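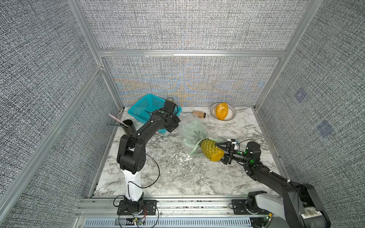
Una cesta de malla de plástico verde azulado sobre una superficie con dibujo de mármol.

Lleva tantos años vendiendo cestas, barreños y cubos en la misma calle que, cuando se le pregunta por los comienzos, primero se ríe, luego pone agua a calentar y solo entonces se sienta. La dueña de Moradi, una tienda de menaje de esas que todavía huelen a jabón en pastilla, prefiere que no aparezca su nombre («la tienda ya tiene uno, con ese basta»), pero hablar, habla con muchísimo gusto.

«Mi madre abría a las siete y yo hacía los deberes encima de los sacos de pinzas», recuerda. «Entonces casi todo era mimbre. El plástico llegó poco a poco, y las señoras lo miraban con una desconfianza tremenda, hasta que una se llevó un barreño, y a la semana vino su hermana a por otro.»

Le pregunto si echa de menos el mimbre y tarda en contestar. Dice que sí, que una cesta bien trenzada es una compañía, y que conserva dos en casa que no vendería por nada del mundo. Pero también defiende lo otro: «La malla de plástico se lava con la manguera, se seca al sol y al día siguiente vuelves a llenarla de patatas. Mi abuela habría dado un brazo por una así».

En el último inventario, que hizo en octubre con una libreta de tapas duras y mucha paciencia, le salieron 358 artículos distintos, de los cuales 87 eran cestas. Las trae casi todas de Pratby, un proveedor pequeño con el que se entiende por teléfono y a voces, y alguna de Tasex cuando le piden tamaños raros.

¿Y los clientes, han cambiado? «Las prisas han cambiado», me corrige, mientras sirve el té. «Antes se venía a por un colador y se quedaba una toda la mañana. Ahora entran mirando el teléfono, aunque luego les cuentas para qué sirve cada cosa y se les olvida que tenían prisa, sobre todo a los jóvenes, que me preguntan cómo se guarda el pan o cómo se quita la cal.»

Su consejo para la cal, por cierto, es vinagre templado y dejarlo toda la noche. Para el pan, un trapo de algodón, y nada de bolsas.

De jubilarse no quiere ni oír hablar. Ha encargado estanterías nuevas para la pared del fondo, donde piensa poner los barreños grandes, y todavía duda del color. Cuando salgo, ya está atendiendo a un señor que busca un tapón de fregadero y que, por lo visto, no ha traído la medida.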